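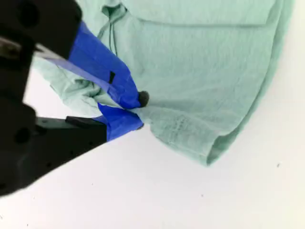 **Ticket 1000: grip loss on light garments, two-finger kit**
Opened by: Baldur Ladefoged, Oruvwood evaluation bench
Product: Zalex soft-goods gripper kit, trial unit
Status: open, much improved
Priority: normal

### What I reported first

Hi all! First off, we are having a great time with this kit and I don't want the length of this ticket to suggest otherwise. It was bolted on and closing on cloth before lunch on the first day, which I can't say for the last two grippers we tried.

The problem: on thin woven garments the fingers close, the cloth bunches up nicely, the arm starts the lift, and somewhere in the first bit of travel the garment slides out. Heavier stuff (towels, sweatshirts, a denim apron) is fine. It's the light, slightly crinkly fabrics that get away, and mostly when we grab the flat middle of the piece instead of near a hem.

Setup:

- Zalex kit, two fingers, firmware as shipped
- Force setting at 200 on the kit's own scale
- White work surface, garments dropped by hand so they land any way they like
- Brunner controller, stock motion profile
- Pick points chosen by our own script, which I'm happy to share

I have read the troubleshooting page in the manual. It says to raise the force. I raised the force. It got better on the apron, which was already fine, and no better on the shirts.

### Reply, Zalex support

Thanks for the clear write-up. Could you send the log from a failed lift and one from a good lift on the same garment? Please also tell us whether the fingers are bare or covered, and if covered, how far up the wrap goes.

### My answer

Logs attached, both from the same light green piece. Event 109 in the bad one is the moment the controller decides it has lost the load. In the good one that event never shows up.

The fingers are covered. We wrapped both of them in blue tape, near the ends, leaving the small dark nub on the tip of the upper finger clear so that it presses straight into the cloth. The lower finger has tape where it comes up to meet it. I like the tape a lot for one practical reason, which is that bright blue is very easy to pick out against pale cloth when I'm scrolling back through a day of attempts. It does have creases and overlaps in it, and I'm prepared to be told off about that.

One thing I noticed while getting the logs together: if I look only at the grasp, before any motion, a pick that is about to fail and a pick that will hold are hard to tell apart. Both have a good gathered lobe of fabric on the inside of the pinch and folds fanning out from it. So I don't think we're missing the cloth. We're getting it and then losing it.

### Reply, Zalex support

The tape itself is allowed, and plenty of people do it. Two things to try, in this order please, one at a time:

1. Rewrap the lower finger so that there is a single smooth layer where it meets the upper tip. An overlap there can act as a ramp.
2. Drop the force back to 150 and lengthen the dwell between close and lift.

The second one sounds backwards. On thin fabric a hard close can push the top layer out ahead of the tip before it settles.

### Test log

**Baseline.** No changes, same light green garment, grabbed in from the hem. Slips come at once. I stopped the run early because there was nothing more to learn from it.

**Step 1, rewrapped the lower finger.** Cut a fresh piece, single layer at the contact, with the overlap moved back toward the pad. Left the upper finger as it was. Noticeably better! Picks close to the hem are now solid, even when the cloth lands with a corner folded under. Flat-middle picks still slip, but later in the lift, and a few of them slid partway and then caught, which I had never seen before.

**Step 2, force down, dwell unchanged.** I split your second suggestion into two because I wanted to know which half mattered. Lower force alone: no change that I could see. Cloth gathers a little more loosely in the fingers.

**Step 3, force down, dwell at 1000 ms.** Oh, this is the one. The garment hangs from the pinch and stays there through the whole move, including the turn over the bin where we usually lose it. I ran it until I had to go to a meeting and came back and ran it again.

**Step 4, force back to 200, dwell kept at 1000 ms.** Wanted to be fair to the original setting. It holds near hems and seams. Flat-middle picks are hit or miss. So the dwell is doing a lot of the work, and the lower force does the rest once the dwell is there.

**Step 5, tried the Sudex sleeve.** We had a pair of slip-on finger sleeves from Sudex left over from another project, so the tape came off the lower finger and a sleeve went on. Grip is excellent, almost too good: the cloth doesn't want to let go on release and the arm carries it halfway back. Took it off again. Might be just the thing for heavier laundry, and I'd like to come back to it.

**Step 6, back to tape, settings from step 3.** Confirmed. Same good behavior as before, so it wasn't a lucky wrap.

### Notes for whoever picks this up

- Cords are their own problem. Garments with a thin drawcord sometimes bring it up against the upper finger. I haven't had one snag yet, but I move the pick point away when the script spots one. It would be lovely to have a keep-out option in the kit software.
- Doubled hems are the best place to grab, full stop. If your picking script lets you favor edges, turn that on before you touch anything else.
- Change the tape when it starts to lift at the front. I went one run too long on the first wrap and blamed the firmware for it. Sorry, firmware.
- The longer dwell costs cycle time. For us it's a fair trade. Somebody running a sorting line may feel differently.
- Event 109 should really say "load lost" in the display. I had to look the number up every time.

### Reply, Zalex support

Great results, and thank you for splitting step 2. We'll add the dwell setting to the thin fabrics section of the manual; at the moment it only talks about force. The text for event 109 has gone to the display team as a change request.

On the cord keep-out: not in the current software. You can fake it today by marking a rejected zone in the pick list before each cycle. A short sample is attached. It's a little clumsy, but it works with the Brunner controller.

May we keep the ticket open while you try it?

### My answer

Please do! Sample loaded and running. First impression is good: the zone gets respected and the script falls back to the next-best pick without complaining. What I'd still like to know is whether the zone can follow the garment if it shifts during the approach, or whether I need to look again and resend it. At the moment I resend it, and that adds a pause I'd love to get rid of.

Two more things I plan to try before I write up the trial for the rest of Oruvwood:

- Sudex sleeve on the upper finger only, tape on the lower, with a slower open to help release
- the same settings on knits, which stretch, and which I haven't touched yet

As for buying the kit, my own vote is yes. The hardware has been steady, every change I made in the settings did something I could see, and support read the logs I sent. My one real gripe is the manual, and you're already fixing the page I'd have complained about.

Next update from me after the knits.

**Current settings on our unit:** force 150, dwell 1000 ms, tape single layer at contact, edge preference on, rejected zones on.
**Waiting on:** Zalex, question about moving zones.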